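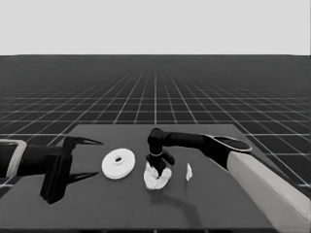

What is a table in furniture making? A table is a piece of furniture with a flat top held up by legs, a base or a wall bracket, used for eating, work or display.

Print | E-mail

Table (furniture)

Home > Reference > Household > Furniture

The top of a table may be made from one board or from several boards joined edge to edge. Wide tops of solid wood swell and shrink with the seasons, and makers allow for this by fixing them with slotted screws or wooden buttons. The frame under the top is called the apron. It joins the legs and keeps them from spreading.

Common forms include the trestle table, the pedestal table, the gateleg table and the drop-leaf table. A trestle table comes apart for storage. A gateleg table has hinged leaves held up by legs that swing out from the frame.

The regional survey of farmhouse tables by Tahira Sethi and Burgi Moser records 27 pieces from the Fistidbridge district. Most have tops 900 millimeters wide, and three keep their original drawers. Moser dates the oldest by the pegged joints in its stretchers. Rafia Chaudhry has questioned that date on the basis of tool marks under the top.

See also: Bench; Desk; Sideboard

Filed under: Furniture and Fittings, Woodwork

Last revised Apr 16, 2018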